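Talenik gripper kit: a review from our shared workshop

I put off buying the Talenik since February, and I do rather wish I hadn't (Prollska had it at 62 pounds, plus two for postage). The build took me two long, happy evenings, most of it spent on the finger brackets.
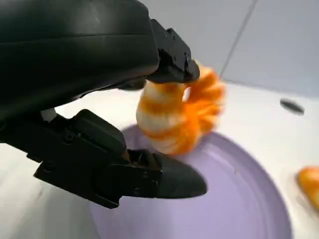 Shrimp over the lilac plate, with the Talenik closed round it.

My one real grumble is the screws. The booklet lists 20 and never says which go where, so do lay them out first! 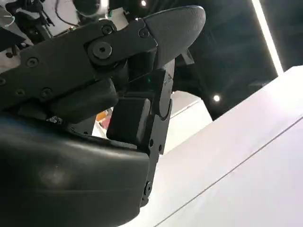
Page last changed: 2025-07-31

I'd looked at the Witska kit too, but its fingertips felt hard and mean to me. These are lovely, and I'm very fond of the knuckle joint.
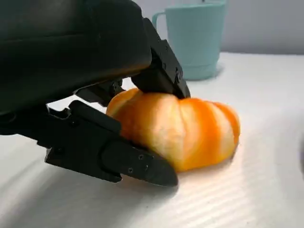 Spare tips come from Kasprzak, who were kind on the phone and posted mine in a proper box.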